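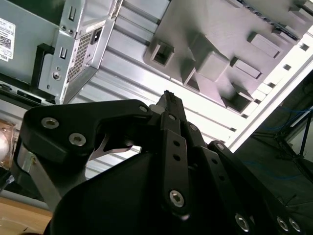
Salma Bennani wrote under the last version of this page that she'd believe in household robots on the day one of them emptied her dishwasher without being asked twice, and would I please stop putting the word "chores" in the title until then. Fair enough, Salma! The title has lost its chores. The chores themselves are still in here, though, so let me go through what this collection is and how far I think it gets us.

Filali bench recordings, readme

What's in it

There are 553 recordings of a robot arm having a go at small handling jobs, filmed close up from the wrist, so you see plenty of gripper and whatever it happens to be pointing at. I did most of the driving, Hajar Amrani did the rest (she's much smoother than me, and you can tell within a second or two whose hands were on the controls). The jobs come under 8 headings, half of them household and half of them the sort of thing you'd do in a workshop: picking up, putting down, folding, wiping, sorting screws, coiling cable, closing lids and opening drawers.

The folder names are a bit of a muddle. Anything starting with "fil" is from after we changed the naming, anything starting with "old" is from before, and the two overlap in February. Sorry. I keep meaning to merge them.

So can it do the chores yet?

Some of them, slowly, if you set everything out nicely first. Picking up a solid thing with flat sides is fine and I've got bored of watching it. Closing a lid is mostly fine. Folding a tea towel is where I start making tea, because there's time to drink it, and the result looks like something I'd have done at age six.

Sorting screws surprised me the other way. I expected a disaster and it was merely fiddly! A finger tip is a big blunt thing next to a small screw, and the arm does a lot of pushing before it gets a hold of anything.

Cable is the worst. Ayman Benjelloun reckons cable will still be the worst in ten years and I wouldn't bet against him. It springs back, it catches on corners, and it never lies the same way twice, so whatever the model learned from the last go isn't much help with the next one.

What I wouldn't use it for

Please don't train on this and then tell people you've got a home helper. It was all collected on our own benches at Fesstead, and a real kitchen has wet floors, cats and other people in it. 18 of the recordings have the wrong heading attached (they're listed in notes.txt, I haven't moved them). The success marks are my own judgement too, and I was kinder in the mornings.

Using it

Unzip it, read notes.txt, start with the lids. Do what you like with it, and mention Filali if you publish. If something won't open, write to me or to Hajar, who answers faster.

Last changed 10 December 2023, when I fixed the two broken drawer files.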